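Dry storage of pulses

Dry storage of pulses is the keeping of dried beans, peas, lentils and chickpeas for food or for seed, without cold and without added liquid. It is one of the oldest forms of food keeping, and it is practiced in homes, on farms and in trade. A pulse is the dry ripe seed of a plant of the legume family. Green beans and fresh peas come from the same family, but they are eaten unripe and are not covered by this article.

Background

Pulses keep well for two reasons. They contain little water after ripening, and each seed is closed in a coat which slows down the passage of air and moisture. A ripe bean taken from the pod on the plant is usually still too damp for the jar. It has to lose more water, either in the field or under a roof, before it can be put away.

In many farming regions the plants were pulled whole and hung with the roots upward. When the pods became brittle, they were beaten with sticks on a cloth or on a hard floor. The seeds were then cleaned by wind, by sieve, or by hand. Stones of the same size as the seed are difficult to remove with a sieve, and for this reason the picking over of lentils on a plate is still a habit in many kitchens, even where the lentils are sold as cleaned.

Moisture

The most important condition is the moisture of the seed at the time of closing the container. Growers often test it by biting or by hitting a bean with a hammer. A dry bean breaks in pieces, and a damp one becomes flat. The test is simple and does not give a number, but for home use it is mostly enough.

If seeds are closed while damp, mold can grow in the container, and the smell of it remains even after the seeds are washed. Moldy pulses should be thrown away. If seeds are too dry, the coat may crack during handling, and the halves separate. Split seeds can be cooked, but they do not sprout and they keep for a shorter time.

Moisture may also enter later. A paper bag on a shelf near the stove takes up steam each day. Pulses kept in such a place often need a longer soaking and still cook unevenly, with some seeds soft and others firm in the same pot.

Temperature and light

A cool and even temperature is preferred. Warm storage makes the seeds age faster and is the main cause of the fault known as "hard-to-cook," in which the seed takes in water but stays firm after long boiling. The fault cannot be reversed fully. Adding a small amount of baking soda to the soaking water softens the seeds, although it may change the taste and the color.

Light has an effect mostly on color. Green lentils and green peas turn yellow or brown, and pale beans become darker. The change is not dangerous, but the buyer usually takes it as a sign of age, so traders keep the sacks covered.

Insects

The most common pests are bean weevils, also called seed beetles. The female lays eggs on the pods in the field or on the stored seeds, and the larva eats inside the seed. Round holes in the coat show where adult beetles have come out. Because the eggs are very small, a harvest can look clean and still be infested.

In the home, the usual treatment is freezing for several days in a closed bag. The bag must come back to room temperature before it is opened, otherwise water forms on the seeds. On farms, pulses were mixed with wood ash, fine sand or a little vegetable oil. Ash fills the spaces between the seeds so that the beetles cannot move easily, and it is washed off before cooking. Dried leaves with a strong smell are used in many places too, with different results.

Storage in a community: Jakham

The village of Jakham keeps a common pulse store in a stone building on the north side of the main street. The room has thick walls and one small opening under the roof. Households bring their beans after the harvest, and each lot is weighed, marked and placed in clay vessels closed with a flat stone and a ring of mud. The largest vessel holds 185 kilograms. In a good year the store receives over 800 kilograms in total, of which a part is put aside as seed for the following spring.

The vessels are opened in February. Seed for planting is taken first, and the rest is divided by weight. Two local beans are kept apart from the others. One is a small white bean used for soup. The other, called Closero, is a flat brown bean which is cooked with onion and eaten cold. Closero is said to lose its flavor in the second year - the older people of the village do not store it longer than one winter.

Containers

Before glass became cheap, the household container was made from clay, wood, basketwork or cloth. Each of these lets some air through. This is an advantage when the seeds are not fully dry, and a disadvantage in a damp climate or where there are mice. Metal tins stop mice and light, but they rust at the seam if they are wiped with a wet cloth.

Glass is now the usual choice in kitchens. It does not take the smell of the food, it is easily washed, and insects can be noticed early. Its weak points are weight, breaking, and the light which it lets in. Jars standing on an open surface are therefore better for small amounts which will be used soon, while the main supply is kept in a cupboard.

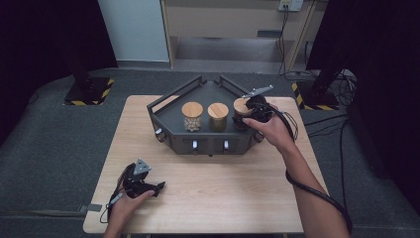
Glass jars with round wooden lids. The contents show through the glass.

Lids differ more than jars. A metal clamp with a rubber ring gives a tight closure, provided the rubber is soft. A wooden lid is pleasant to handle, but wood moves with the moisture of the air, and a lid without a sealing ring may become loose in winter and stiff in summer. Wooden lids should be wiped, not soaked.

Jars are best filled nearly to the top, as less air remains inside. Old and new seeds should not be mixed in one jar, because they do not cook in the same time. Many cooks write the month of purchase on a piece of tape under the jar.

Keeping time

Pulses that are dry, clean and closed do not become unsafe at a fixed date. Quality, however, goes down. Lentils and split peas are best used within a year or two. Whole beans and chickpeas can be cooked after a longer time, with more soaking. For seed, the period is shorter than for food, and growers commonly sprout a few seeds on damp paper before planting an old lot.

See also

Drying of food
Legume
Seed saving
Soaking and sprouting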